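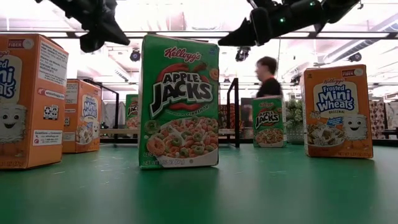 A relief operation starts long before the first truck rolls, and most of that early work is the patient business of deciding what a family needs to get through a month. Packaged food looks simple enough on a green tabletop – a box of Apple Jacks stands up by itself, its top flap closed and flat – but multiply it by 1,158 households and you begin to worry about bulk, crushing and rain.

## Chapter 3: Getting Food Through

We'll follow one district, Pralano, through a hard December, when the road from Prorkberg was closed and 271 families had already left their homes.
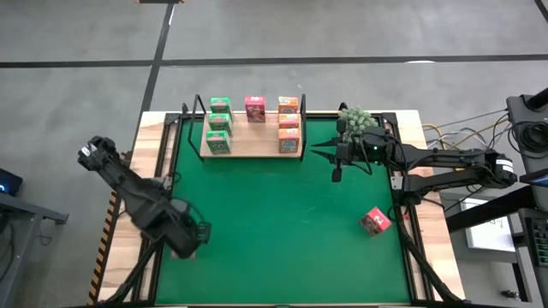 Hrvoje Stojanovska, who ran the warehouse there, had rations enough for 200 of them, and you'll read in his own letters how he went about choosing. Before you do, please take a moment to jot down how you might have chosen yourself, and keep the page handy for Section 3.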